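Chapter 6
Comparing Grippers on Thin Objects

Josiane Guérin and Nadège Barbier

In the previous chapter we selected a gripper by its force and its opening width. These two values are easy to find in a data sheet, and for boxes and bottles they are often enough. For thin and long objects they are not enough. A chopstick, a pencil or a drinking straw needs very little force, but the fingers must arrive at the correct height and close without pushing the object away.

In this chapter we compare two finger sets, which we call Koner and Fleltach. The Koner fingers are flat and stiff. The Fleltach fingers have a soft surface and a narrow tip. Both sets were tested on the same arms and with the same controller, Gultero, so that the difference in the results comes from the fingers only. Each set made 49 attempts. An attempt is counted as good when one chopstick, and only one, is lifted and held for 2 seconds.

The student should pay attention to three questions during the reading. How is the start position of the object defined? Who decides that an attempt is good? What is changed between one series and the next?

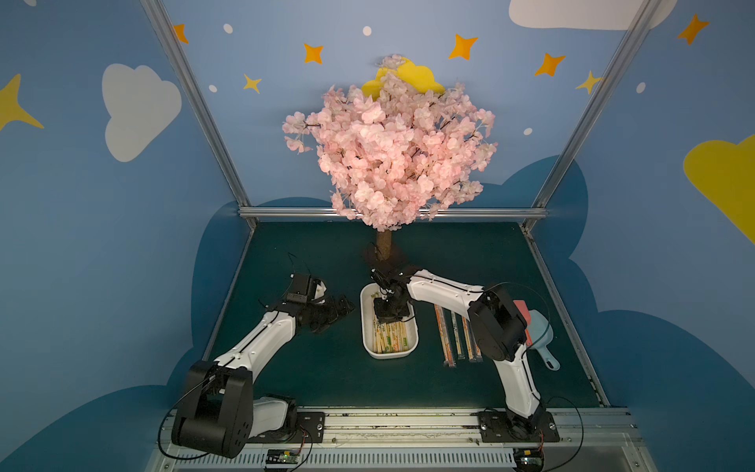
The first question is more difficult than it seems. When the objects lie in a bundle, each attempt changes the position of the others, and the second series does not begin like the first. Section 6.2 presents the Roussel method, in which the bundle is arranged again after every 15 attempts. Section 6.3 explains how to write the test record, and Section 6.4 gives the results for both finger sets.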